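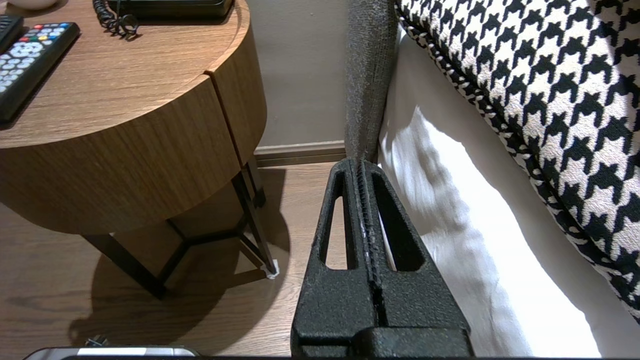
grey fabric on the bed, wood floor underneath

Bedroom floor under a heavy bed - sand or leave??

karunmoth
Right so. Bought the flat in Karunside in August, only now getting round to the bedroom. Wooden floor, old varnish, gone orange. Want to sand and oil it but the bed weighs a ton and there's nowhere else to put it. Other room is full of boxes still. Can I do half, shove the bed over, do the other half? Or will I get a line down the middle forever. Quote from a firm in Rallside was 7 days before they could even come and look.

dobbin_t
You'll get a line. Don't.

hettiew
Did mine in two halves, no line. Stop at a board edge, not halfway across a board. Tape along the joint, oil up to it, peel the tape while it's still tacky. Then start the next half on the next board along. I can't find the join now and I did it.

dobbin_t
With oil maybe. With varnish you will see it, trust me. Two coats overlap and it goes dark.

hettiew
He said oil. First post.

dobbin_t
Fair enough, skim read it. Still wouldn't. The sanding is the bigger problem anyway, you get a dip where the machine stops and starts. Drum sander?

karunmoth
Hire shop in Cusi has a drum one, 95 for the weekend plus paper. Edger is extra. Is the edger needed or can I get away with a hand sander round the skirting

pell_and_co
Get the edger. I did a box room with a hand sander, never again, knees were gone for a week. Also ask how they charge for the paper. Mine was sale or return and I'd opened most of it like a fool.

karunmoth
Noted. What grits? The leaflet says start coarse but doesnt say how coarse

hettiew
Depends on the varnish. I'd try something middling in a corner first and if it clogs straight away go coarser. Finish on 120. Any finer and the oil won't soak in properly.

Rosaura Ayala
Joining in as I've just been through this. Mine is a top floor flat, upholstered bed, same headache. Two things. One, DUST. Take the mattress out of the room whatever you do, and wrap any fabric bits of the bed in old sheets and tape them shut. I only threw a sheet over the headboard and I was still hoovering it weeks later, the weave holds on to it. Two, tell the people downstairs. I didn't and it was unpleasant.

pell_and_co
Seconding the neighbour thing. Bottle of wine beforehand.

dobbin_t
Or just take the bed apart?? It's bolts. Half an hour. Stand the sides up in the hall.

karunmoth
Thought of that, two of the bolts are rounded off. Previous owner left it behind and I can see why

dobbin_t
Drill them out, new bolts are pennies.

hettiew
Not everyone wants to drill out a bed the night before sanding a floor.

dobbin_t
Easier than sanding round it!

Rosaura Ayala
Rubber band between the allen key and the bolt head sometimes gets enough grip. Worked on one of mine, not the other. A slightly bigger torx bit tapped in with a hammer did the other.

karunmoth
Will try the torx thing tonight. And which oil, there's a tin of Zulton left under the sink, half full, no idea how old

pell_and_co
Chuck it. If it's got a skin on, definitely chuck it. And whatever you use, don't leave the oily rags scrunched up in a bin, lay them flat outside to dry. They can catch fire by themselves.

hettiew
This. Please do this.

karunmoth
Update. One bolt out with the torx, one still stuck, so the headboard end comes off and the rest will have to shuffle. Going with hettie's two halves, board edge, tape. Booked the sander for the weekend after next. Came to 186 with the edger and a deposit, didn't realise about the deposit

dobbin_t
You'll get a line.

Rosaura Ayala
Put felt pads under the legs before you drag it back on to new oil. And give it longer than the tin says, mine said overnight and it was still marking after two days. Cold room though

karunmoth
ok good, hadnt thought about the legs. What about a rug meanwhile, or does that stop it drying

hettiew
No rug yet. Leave it bare a couple of weeks at least.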